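Search the notebook Go
Filed under: Bench Notes / Chores / Grasping

Wednesday, October, 4:10 p.m.

Laundry supplies again. Ghizlane wants the Hakala hand putting groceries away by the end of the month, and I want a pony. We settled on the detergent and the big shiny package, on the green table, same grip settings as Monday's list.

Ran the bottle 7 times. Good lifts: 3. The other four it nudged the thing along with great tenderness, like a man checking whether his aunt is asleep. Liltar planner reported 97 percent confidence on every one of them, including the one where the fingers closed on air.
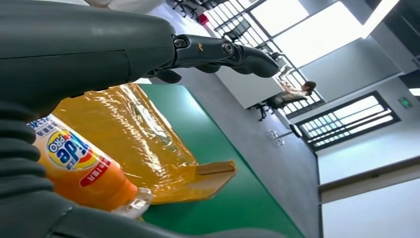 Plastic film is still the worst of it. Glare moves when the arm moves, the depth map fills up with holes, and the planner picks whichever hole it likes best. Tried the lower finger force from the Zirnport notes. Slips more. Put it back.

Ghizlane says a four-year-old can do this. I pointed out that a four-year-old costs more to run and would drink the detergent. She wrote "safety case??" in the margin of my printout.

For the Cukinness people, who keep asking if it can do the laundry yet: no. It can pick up the soap, on a good day, with two engineers and a morning of calibration. My washing machine at home does the rest for less and has never needed a firmware update.

To do: rerun bottle with cap facing the other way. Log wrist torque this time. Ask about the 2,000 grasp attempts on the old drive, if the old drive still mounts.

T. Mahrous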